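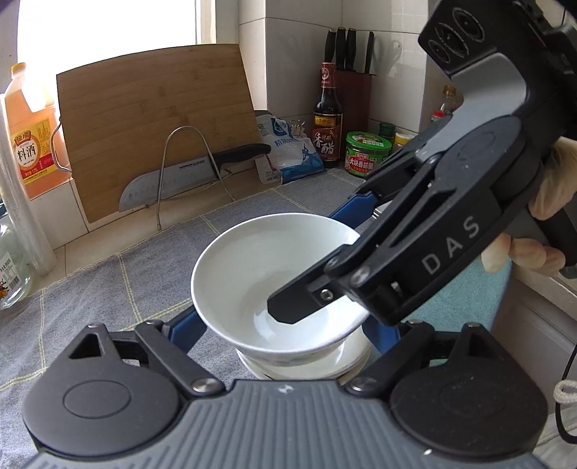 Soup for one, most nights

4 min read

I have been eating soup for dinner since March. Not every night, but most of them. It started when my hours changed and I began getting home at a time when I was too hungry to cook properly and too tired to want to. I had been spending a lot on takeout and feeling bad about it, and one evening I made a pot of lentil soup from what was in the cupboard and ate it for four days. That was how it began.

I grew up in a house where soup was a first course or something you had with a cold. My mother made one kind, chicken with rice, and it was good, but I never thought of it as dinner. My friend Setareh Salehi did. Her family ate thick soups with herbs and beans and noodles as a full meal, with bread, and when we shared an apartment she would make enough to fill the biggest pot we owned. I ate a lot of it and learned almost nothing about how it was made. I regret that now. I have called her twice this summer to ask about onions.

Her answer both times was that I was not cooking them long enough. I was giving them five minutes. She gives them 30, on low, with more oil than I would have used, and stirs them when she walks past. I tried it and she was right. The soup tasted like it had been made by somebody else. If you change one thing about your soup, change that.

The other thing I had wrong was salt. I used to add it all at the end, taste, add more, taste, and end up with something salty on top and flat underneath. Now I salt the onions, then salt again when the beans or lentils are soft, then leave it alone until I eat.

My standard pot goes like this. Two onions, cooked slowly. Garlic, turmeric, a little cumin. 200 grams of brown lentils, rinsed. A carrot if I have one. Water to cover by a couple of inches, and I top it up when it gets thick. When the lentils are done I put in whatever greens need using up, and a squeeze of lemon at the table. It makes four dinners. I don't use stock. I tried the boxed kind and the cubes and mostly what I tasted was the box or the cube.

Cost was part of why I kept going. I wrote down what I spent for a while, and a pot came to almost $18 the week I bought good olive oil, and a lot less than that every other week. The takeout place near my office, which I still like, charges $21 for one dinner with delivery. I am not going to pretend I saved a fortune. I did stop dreading the card statement.

I have had failures. Split pea soup scorched on the bottom because I went to fold laundry, and the whole pot tasted of smoke. Potato and leek went gluey in the blender - I have since read that you should mash it by hand, and I do. A cold cucumber soup in July separated in the fridge and I ate it anyway, standing up, and did not make it again. I also put noodles in a pot I meant to keep for several days, and by the second day there was no liquid left at all. Cook the noodles separately.

Freezing works for most of it. Lentil and bean soups freeze well. Anything with potato comes out grainy. Anything with cream I don't bother with. I freeze it in single portions, flat, and write the name on the bag, having learned that black bean and beef barley look the same when they are frozen solid.

One change I did not expect is that I sit down for dinner now. With takeout I ate out of the container, usually at the computer. Soup is awkward to eat at a computer. So I clear a space, get a spoon and some bread, and sit there for a quarter of an hour. Sometimes I read. It is a small thing but I notice when I miss it.

I am out of ideas for fall, or at least I keep going back to the same five pots. Setareh has promised to send me her aunt's barley soup, with the warning that it takes most of an afternoon. I would also like a decent mushroom one without cream. If you have one that you make often, leave it in the comments and I will try it.

14 comments
6 shares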